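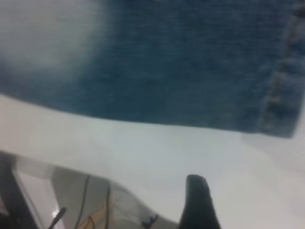
Members' visit to the Flunivari workshop

The July visit went to Flunivari, the automation firm in the old Nultard printing works off Ehlers Road. We had 32 names on the list and 17 places, so it ran as a single group on the Sunday, starting at 10 a.m. A second date has been asked for and will be posted here if it is confirmed.

Flunivari builds handling equipment for laundries and clothing recyclers. Most of the ground floor is given over to conveyor work that will be familiar to anyone who came on the parcel depot visit. The part people had signed up for is upstairs, where robot arms are being taught to lay out and fold clothes on a white table.

Denim is what they are working on at present. Our hosts explained that they began with tea towels and T-shirts and moved on to jeans because the cloth is heavier and the seams are stiff. A hem is a good place to take hold, being thicker than the rest of the leg, but the finger has to get under the edge without pushing the whole garment along the table. There is a small camera at the wrist for this close work and a fixed one that sees the table as a whole. Both views were up on a monitor at the back of the room, and several members watched that in preference to the arm itself.

Children's clothes are harder than adult ones in some respects. There is less cloth to hold, the waist is usually elastic and gathers up, and there is often decoration on top.

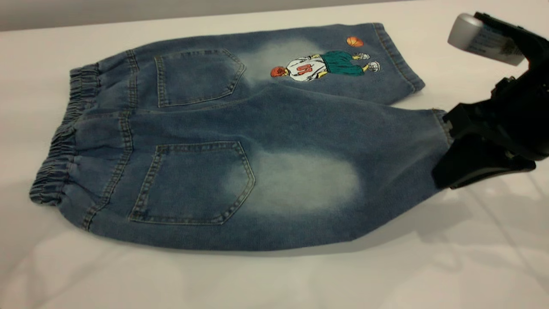 Embroidery like the basketball player on the leg makes one patch of the cloth stiffer than what surrounds it, and a fold line that runs through it tends to spring open. Faded areas are another matter. The software looks for edges, and a pale wash mark on dark denim can be taken for one. The team keeps a library of garments for this reason, 462 pieces at last count, nearly all bought by the bag from op shops. Each has a number and is put back through the system whenever the software changes.

The software is called Lema and was written in-house. It plans one move at a time – grip, pull, release, look again – and then decides on the next. Members who expected something quick should know that the arms are run slowly for visitors and not a great deal faster otherwise. The log for the current test series stood at 2,599 attempts on the morning we were there. We asked what share of those had gone well and were told the figures were still being worked through.

Questions went on past the time allowed. There was interest in whether the same gripper could cope with zips (yes, within limits) and wet washing (not yet). One member asked about fitted sheets and was told they were on the list, near the bottom.

For anyone going on a second visit: closed shoes are required, the stairs are steep and there is no lift. Parking is at the rear, through the second gate. Photos are allowed upstairs but not on the ground floor.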